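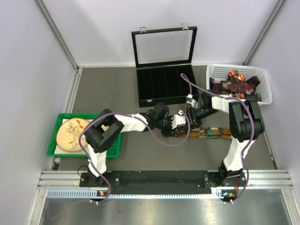 Eimear Geraghty asked for one thing when she first wrote to us: a test result she could read without calling the people who sold her the gripper. Her request still describes our work fairly well.

About Sulodness
By Jonalyn Cruzado
November

Sulodness is an independent test bench for grippers, arms, cameras and controllers. We do not build or sell equipment. Companies and schools send us the parts they are thinking of buying, and we run them side by side on the same tasks – usually in pairs, with two arms sharing one work surface.

Our tasks are drawn from everyday handling. Soft goods receive particular attention, as cloth bends, slides and folds in ways that a rigid block does not. A necktie and a divided display case form one of our standard tests, and fingers that do well on boxes often score poorly on it. Each gripper is given 120 attempts per task, and every attempt is kept on record, including the failures.

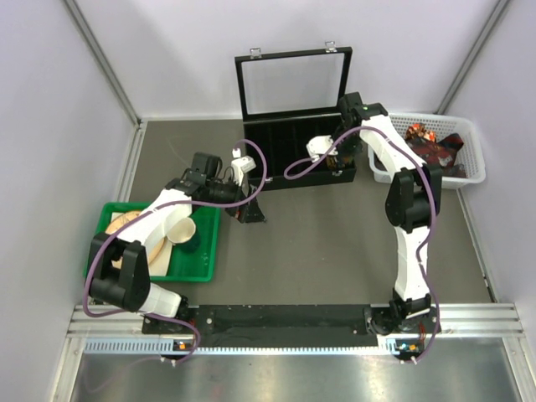
Reports are issued in two parts. The first sets out the scores, the settings used and any change made to the fingers or the controller during the trial. The second is written by the operator and covers matters that scores do not show, such as cable routing, noise and the time needed to change a tool. Clients may request a repeat trial within 40 days.

Teguh Jugah directs the bench. Efren Macaraeg is responsible for arms and controllers, and Kenneth Dagdag for cameras and calibration. Our archive now holds 73 completed comparisons, among them the Briltum finger series and the Flitel wrist camera study. Schools may consult the archive free of charge on written request.

2,000 views | 4 comments | 40 shares

Recent items
Briltum fingers: long and short versions compared
Flitel wrist camera: second report
Arnaud controller: notes on setup
How to send us a part for testing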